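The Butler Does Drawers

My junk drawer has defeated two marriages and a label maker, so I took an interest when Bimau began renting out its Fletusix, a pair of robot arms sold on the promise of tidying small things. It costs 687 dollars a month. 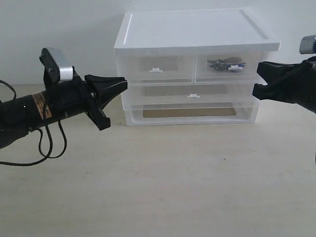 Setup took me most of a morning, and the manual is 28 pages of the word "simply."

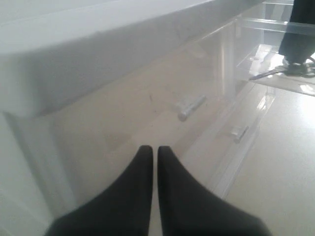

Bimau is proudest of the close-up view, which streams to your phone from down by the grippers. I watched far too much of it. Two dark fingertips nearly meet, with clear little drawer handles beyond them, and you find yourself holding your breath over a handle.
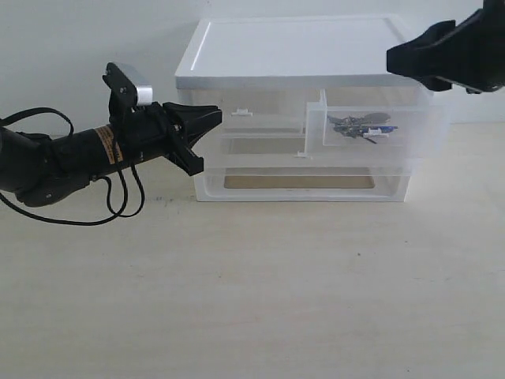
Tadeo Zúñiga

The rival Stomeck rig costs nearly 3000 dollars to buy and wants a room to itself. Fletusix wants a table and your patience. Support answered my one call quickly and called me "champ." 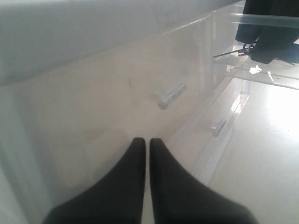
Finger's-eye view: the drawer unit, with keys at upper right.

Would I keep it? Ask me in December, when the rental price is due to drop.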